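Home Datasets Docs Issues About

# Sirkodent

Sirkodent is a table of 489 short biographies of television and film actors, collected from fan pages and "net worth and height" sites. Each row holds the claims a page makes about one actor. It does not hold the truth about that actor, and I would ask you to keep those two things apart in anything you build on it.

Maintained by Shirin Mirzaei. The scraper is called Pakzad and lives in its own repository.

## Why it exists

I wanted to know how much of the celebrity biography web is one page copied over and over. My guess going in was "most of it." After working with the rows I still think so, but this dataset can't prove it and I don't claim it does. It shows that many pages agree with each other word for word. Agreement is cheap when everybody is reading the same source.

## What is in a row

- `actor_id` - internal key, no meaning outside this table
- `source_group` - which crawl the page came from, `brasdale` or `erkbridge`
- `height_claim` - as written, units and all
- `weight_claim` - as written, often missing
- `worth_claim` - as written, including "not known" and "under review"
- `career_text` - the paragraph on shows and movies
- `copied_from` - our best guess at a parent page, blank if we have none

Heights are left as strings on purpose. Early on I converted them to centimeters and lost the rounding, and the rounding was the only interesting part. An actor listed at 5 feet 11 on one page and 6 feet on the next has probably not grown.

## Worth claims

Do not average these. I have seen people do it with similar tables and publish the result. 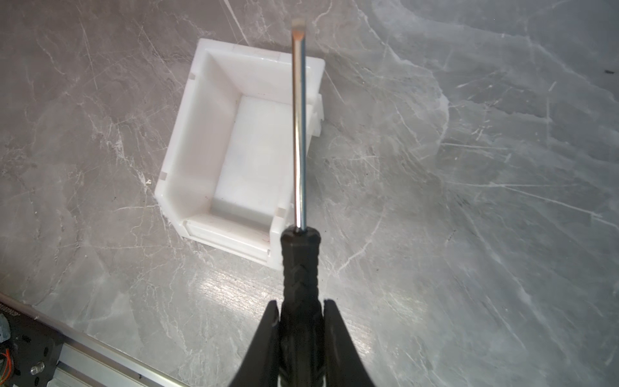

The worth column was filled by 2 annotators working apart, and where they disagreed the row keeps both values with a slash between them. Most of the disagreements come from pages that give a yearly income in one line and a fortune in the next, with no sign that the writer noticed. A cleaning script is included, but treat it the way you would treat a flathead screwdriver: fine for the one slot it fits, and a good way to ruin everything else. It strips currency signs and commas. It will not tell you whether the number was made up.

## Known problems

Brasdale pages lean heavily toward soap actors and Erkbridge pages toward film. Any difference you find between the two groups may be nothing more than that.

Name collisions are only partly fixed. Two performers with the same name sometimes share a career paragraph, and a page that mixed them up first will pass the mistake down to its copies.

`copied_from` is the weakest column. It goes by matching text and the earliest crawl date, and the earliest page we saw is not always the first one written. A page edited after we fetched it will look innocent. I would not accuse a site of anything on the strength of this field.

Ages were dropped in version 4. Too many pages gave a birthday with no year and an age with no date.

## Checks

I pulled 30 rows and reread them against the saved pages. The strings matched what the pages said. That is a check on the scraper and on nothing else.

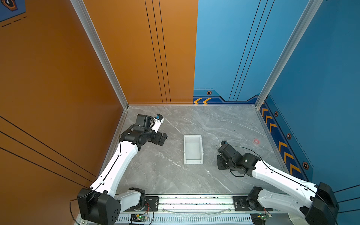

*Two robot arms in a workcell, seen from above.*

## Using it

Load the CSV as UTF-8 and turn off type guessing, or your reader will turn some heights into dates. Blank means the page was silent. The string "none" means the page said none, usually under `worth_claim`, and I doubt that too.

## Corrections

Open an issue with the `actor_id` and the line you think is wrong. If the page itself is wrong but we copied it correctly, the row stays as it is. Takedown requests from the people described are handled first, and the whole row goes.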